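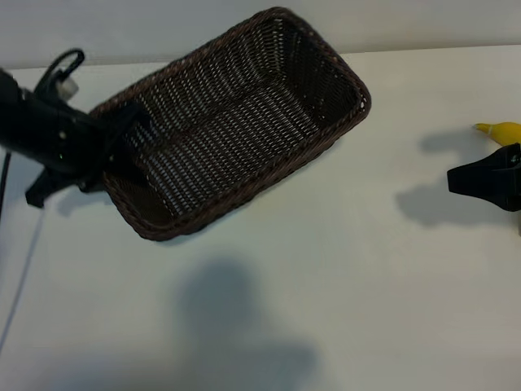 Basket up, left gripper on the short end. Banana on the right side.

Tuesday, bench 2, Zadton kit

Got in before the rest of the team so wrote down the setup first for once. Both arms homed OK. Left was complaining about its wrist offset again, re-zeroed it and the message went away. Did not look into why. Somebody should.

Task for the Westach round is still basket + fruit. Left arm picks up the basket and holds it, right arm puts the fruit in, left sets it back down. 200 seconds on the clock per attempt. Rules say basket can be held or standing on the table, team's choice. We are going with held for now, Nabila thinks it should score better on the two-arm part. I'm less sure but fine.

Grip on the basket: one jaw inside the end wall, other outside, pinch. Tried the long side last week and it swung all over the place. Short end is better but the basket tips, and the tip depends on how deep the inside jaw goes. Deeper = flatter, but then the gripper takes up room at that end and there's less space to drop into. Trade off. Need a number for this, right now we just eyeball it.

Force setting 37 on the left. Lower and the basket creeps during the lift. Higher and I worry about the wicker, there's already one strand lifting near the rim from the older trials. Leave at 37 until we have the pads. Pads are the soft ones from Ellness, ordered in April, check w/ Nabila if they ever shipped.

Lift height is 375 in the script (mm above table, NOT above the basket rim, this has bitten us before, I put a comment in the file). Could go lower. The higher it goes the longer the swing takes to die out, and we pay for that with the clock.

Banana notes
- stem toward the middle of the table when we place it. Please keep it this way so runs can be compared
- grasp on the curve, not by the stem. Stem grasp looked fine in the sim and was useless on the bench
- swap in a fresh one when it gets soft, and write down that you swapped it

Run notes, morning
First one: left fine, right never started. My fault, had the right arm still in manual.
Next one: both moved. Basket OK. Right came in too early while basket was still swinging, I hit stop. No contact.
After that added a wait between lift and approach. Feels slow but the right arm comes in to a still basket. Banana went in, clipped the rim on the way. Counts under the rules I think?? ask
Same again with same settings, clipped the rim again, same spot. So it's repeatable at least. Drop point needs to move toward the middle of the basket, away from the left gripper.

Vision: basket detector (the Semwal one) draws the box too small when the weave is backlit. Light comes thru the gaps in the bottom and I think it reads those as background. Works better with the lamp moved behind the cameras. Marked the lamp position with tape. Don't move it!! Or move it and tell me.

Shadows on the white table are still confusing the fruit detector sometimes. Nabila wants to try a gray mat. I'd rather fix the threshold but the mat is a five minute test so we do that first.

To do
shift drop point, rerun
mat test (Nabila)
cable on the left arm, check slack at full lift, tie it back if its rubbing
read the rim rule properly before we email Westach
left wrist offset, log it each time it happens, with time of day

Stopped at 11:40, next group needs the bench. Arms parked, settings saved as basket_hold_b. The older file is the one with the wrong hight in it, don't load that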